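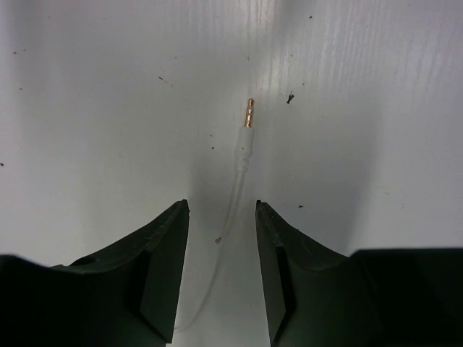 Headphone plug task, wrist view: fingers open, cord between them.

Teaching by Hand: Your Questions

Do I need to know how to code?
Not at all! You hold the leader arm, the robot copies you, and Sturnolix records every move. If you can plug in headphones, you can teach this task.

How many demos does a task need?
We start with 100. The plug set is at 1,323 now and still growing, mostly thanks to Keith Ruawai, who loves the fiddly ones.

Why a white cord on a white table?
It's a tough one to see, and we love that. Watch for the gold tip – it's much easier to spot than the cord.

Where should I grip?
On the plastic housing, just behind the metal. Come in slowly and line up both fingers before you close.

I fumbled. Should I delete the demo?
Please keep it! Press the retry pedal, back off and go again. Good recoveries are great teaching material.

Can I drive from home?
Yes, on the Findmont arms. The Jotau bench is hands-on only until May.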